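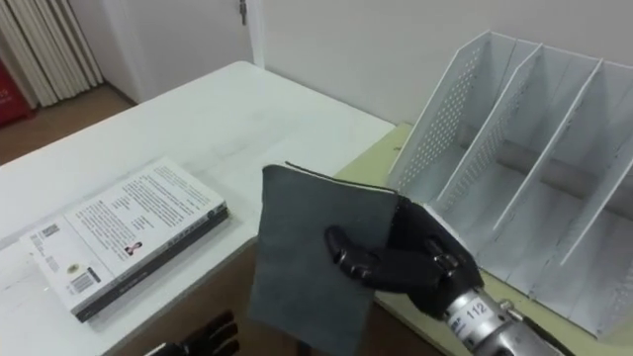 Eugénie Leblanc reckons a felt pouch should never be washed in a machine, and she told me so before I'd even got my coat off. Her first one went in with the towels and came out the size of a bus ticket. "I kept it," she said. "It holds two stamps."

We'd met to talk about small pouches, the sort you drop your pens or your glasses into, and I'd expected a quick chat. I was there all afternoon! Eugénie started making them in February on her mum's old machine, and she's now sewn 64 for the shop at Cerkavley (she writes each one down in a little book, so I believe her).

I asked why she sticks to grey. "It goes with everything and it hides pencil. I did a run in cream and they looked filthy in a week."

What about edges, I wondered, because mine always go a bit fluffy along the top. She laughed at me. "Let them! Felt frays a bit if you handle it every day. Trim it with sharp scissors when it annoys you and carry on."

She's fussier about what goes inside. Pens yes, keys no, and never a paperback, however much people try to force one in. "A book wants to lie flat on the table," she said. "You'll split the seam and bend the cover, and then you've ruined both."

She takes 11 new ones to Cerkavley next week, and I've already asked her to put one by for me. Grey, obviously.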